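奥斯赛德（Ostside）社区体育器材循环项目
进展报告（提交项目资助方）
报告日期：2023年11月8日
编制：Vandana Dhillon　　复核：Guido Rinaldi

一、本期工作范围

本期工作集中于乒乓球器材的整理与装袋，包括球拍、拍套、成套包装器材以及用于外借的帆布袋。羽毛球和跳绳两类不在本期范围内，维持上期状态。装袋作业在铺有花卉图案垫布的围护台面上进行，台面后方和左侧各挂一只网篮。

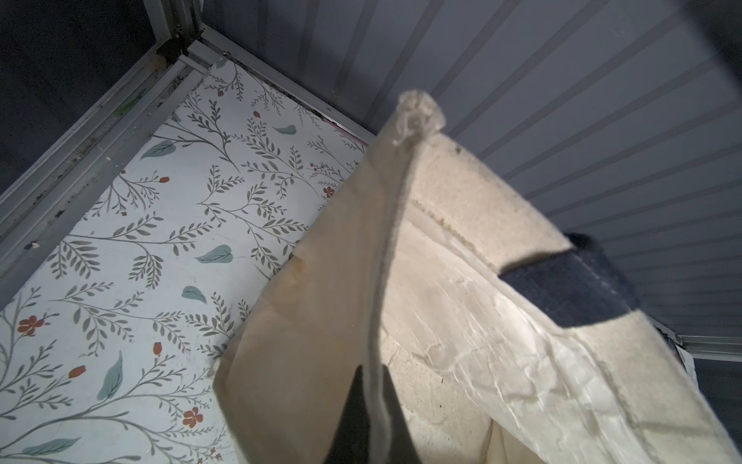
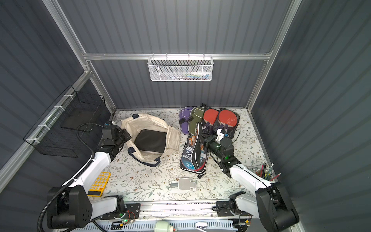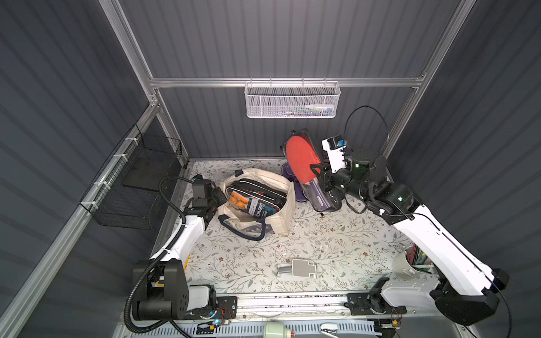
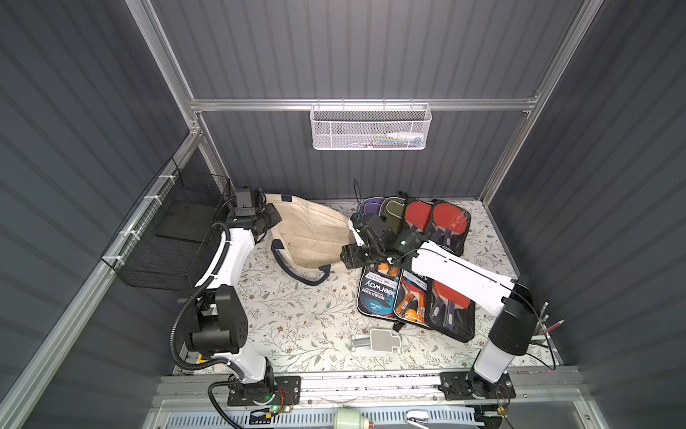
图1至图4　帆布袋与装袋台面。图1为袋口近景，图2、图3可见球拍及拍套。

二、器材接收与登记

本期登记入账器材共965件，以单件计，成套包装按一件计。来源为Mishra仓库移交及社区捐赠两个渠道，前者占多数。登记字段沿用上期格式：类别、来源、外观等级、存放位置、备注。外观等级分为甲、乙、丙三档，丙档不进入外借流程。

登记过程中发现的主要问题是拍套与球拍的对应关系不清。部分球拍移交时未带拍套，部分拍套内无球拍，另有一个拍套内放两支球拍的情况。现行处理方式为：拍套与球拍分别编号，配对后在备注栏互相注明编号；双拍拍套按一个存放单元处理，内部球拍各自保留编号。该方式增加了录入工作量，但盘点时可直接核对。

未拆封的成套器材不拆检，只核对外包装是否完整，随后整包入袋。

三、装袋方案

外借以袋为单位。每袋的标准配置为球拍两支、拍套、球一盒、借用卡一张。本期试行的装袋顺序如下：

1. 帆布袋平放，袋口撑开，检查袋底和缝线。
2. 成套包装或较硬的拍套先入袋，贴近袋底。
3. 软质拍套竖放，拉链朝上。
4. 散件装入小袋后放在最上层。
5. 提手理顺，借用卡系于提手。

首轮试装40袋。拍套横放时袋体容易向一侧塌陷，提手受力不均；改为竖放后情况有所改善，但袋口较窄的批次仍需两次调整才能放到位。Guido Rinaldi建议在袋底加一块硬质衬板，样板由Grindeo提供，尚未到货，本期数据不含衬板。

小件物品的管理仍是薄弱环节。网篮便于查看，不便于分类，不同颜色的小件混放后取用较慢。计划下期在篮内加分格，分格尺寸待定。

四、帆布袋状况

外借用帆布袋为浅色袋体、深蓝色提手。本期抽查发现，部分袋体有污渍，图1所示的袋口边缘有磨毛。两类情况目前均不影响使用，处理意见如下：

污渍：送洗，洗后仍明显者降为丙档，转作仓内周转袋。
边缘磨毛：轻微者继续使用，每次归还时复查；磨损延伸至缝线者送修。
提手：逐条拉拽检查，缝合处有松动即停用。

清洗由Puveck承接，按批结算，首批送洗100只。清洗后的缩水率尚无记录，需在下期报告中补充，以判断对竖放拍套是否有影响。

五、台面与存放条件

台面垫布采用浅底印花布，与深色器材对比较明显，但对白色小件的辨识不利。小件改为先入篮、后取用，不直接散放于垫布上。围护板为波纹板，棱间易积灰，已列入每周清洁项目。型材立柱转角处同样需要清理，首次检查时该处清洁不到位，已要求补做并签字。

六、经费使用

本期支出限于三项：清洗费、登记标签及借用卡印制。衬板样板不收费。未发生预算外支出，科目之间无调剂。明细及票据扫描件另行提交。

七、存在问题与下期安排

尚待解决的问题共3项：拍套配对率偏低；小件分类未落实；丙档器材没有明确去向。其中第三项需要资助方给出意见。我方倾向于将丙档球拍拆出可用胶皮留作备件，其余部分报废，如不同意请在收到本报告后书面告知。

下期安排：完成剩余器材的配对与装袋；衬板到货后另做一轮对比试装；篮内分格安装后重新测定取用时间；编写归还检查表，由Vandana Dhillon起草。外借服务计划于次年3月开放，前提是装袋和清洗两项均按期完成。

附件：登记表（截至本期末）；装袋试验记录；票据目录。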